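Home | Course outline | Handouts | Lab hours | Contact

This site uses cookies to remember your login. Accept | Settings

Robot Work Cells: Rules and Good Practice
Handout 6: Writing and checking rules for two-arm table tasks
Prepared by Gladys Nyanda, with lab notes from Hamisi Mbwambo

Read this before the July lab. Bring a printed copy, as you will mark it up during the session.

1. What a task rule is for

A task rule tells the operator, or the program, what the robot may and may not do during one named job. It is narrower than a safety rule. The safety rules from Handout 2 still apply at all times and a task rule can never loosen them. If the two conflict, follow the safety rule and write the conflict down on the log sheet.

A good task rule can be checked. "Be careful near the plate" can't be checked. "The fingers do not touch the plate while the arm is moving sideways" can be, from the log or from a replay. When you write a rule, write next to it how a second person would check it. If you can't fill in that column, the rule needs more work.

2. Words we use

Target: the object to be moved.
Support: whatever the target is resting on.
Bystander object: anything on the table that has no part in the current step.
Active arm: the arm doing the current step.
Idle arm: the other one. It may be holding still or waiting for its turn.
Approach: the motion from the last free position up to first contact.

These are the course definitions. Other labs use other words, and some use "idle" only for an arm with its motors off. In your reports, use ours.

3. Before the first motion

Name the target and the support out loud or in the log. Say which arm is active. Check that the start position matches the task sheet. Set the speed limit to 40 percent for a first run, whatever the task. Sharon Magesa will sign off on higher speeds after three clean runs – not before.

In simulation the same steps apply. Students often skip them there, and then carry the habit over to the hardware. The Bukel exercises are graded on the log as well as on the result, so a run with a good finish and no start check loses marks.
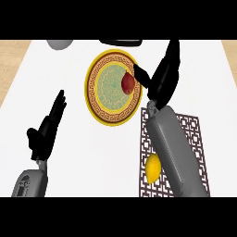

Clearance is the free space you must keep between any part of the robot and any object that is not the target. Most people think of the fingertips first and forget the rest of the arm. When the right gripper has a finger beside the red fruit on the plate, the right forearm is already over the placemat, with the lemon close to its lower left edge. The fingertips may be well placed and the forearm may still break the rule. Write clearance rules for the whole arm, link by link, and treat the lemon as a bystander object for as long as the fruit is the target.

4. Rules for the approach

4.1 Come to the target from the side with the most free space. If there is a rim or raised edge on that side, plan the height first and the direction second.

4.2 Do not use the support to stop the motion. A gripper that pushes on a plate until the plate stops it has failed the step, even if the pick works.

4.3 Stop for 600 milliseconds before closing the fingers. The pause gives the operator a fixed point at which to cancel, and it makes the replay easier to read.

4.4 If the target moves before the fingers close, open, back off along the same path and start the approach again. Don't chase it. Two failed approaches end the run.

5. Rules for the idle arm

The idle arm must have a stated waiting position. "Out of the way" is not a position. The waiting position has to be clear of the active arm's full path, including the path back.

An open hand held over bare table is allowed under our rules, provided the log says so and the hand is not inside the shared zone. Faith Mollel raised the point last term that this costs time on handover tasks, where the second arm has to travel further. She is right, and the rule stays for this course.

6. Log sheet

Each run gets one line: run number, target, support, active arm, waiting position, result, and any rule broken. Write the rule number and one short sentence. Keep failed runs in the log. A set of 66 runs with no failures will be sent back to you with questions.

7. For the lab

Work in pairs. Write 11 task rules for a fruit pick from a plate, each with its check. Swap sheets with another pair and try to find a run that follows every rule and is still a bad run. Send both sheets to Obadia Masanja by 4 p.m. on lab day.

Related handouts
Handout 2: Safety rules for the shared lab
Handout 4: Reading a replay in Flomovero
Handout 5: Speed limits and sign-off
Handout 7: Handover between two arms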